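# Marchal 143 door seal kit

Replacement seal for front-loading washing machines with a round door. Supplied by Uvell from the Duststead store.

- Contents: one seal, 2 clamp bands, 4 spare clips
- Colour: grey
- Part weight: about 143 g
- Not suitable for top loaders

Disconnect the mains and close the water tap before removing the old seal. Fit the inner band first – the drain holes must sit at the lowest point. 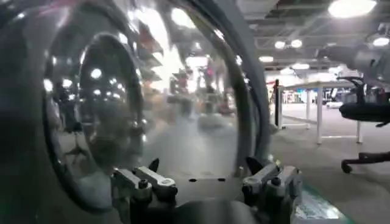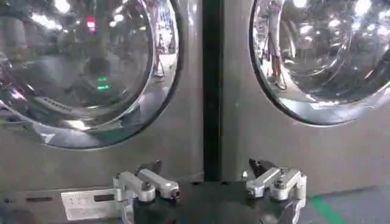
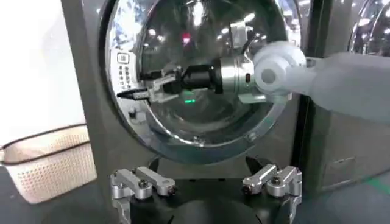

Last picture: front-loading machine, door with chrome ring and tinted glass.

Returns are accepted within 21 days if the bag is unopened. Orders for Wokdale are sent separately.

Page revised August 24, 2023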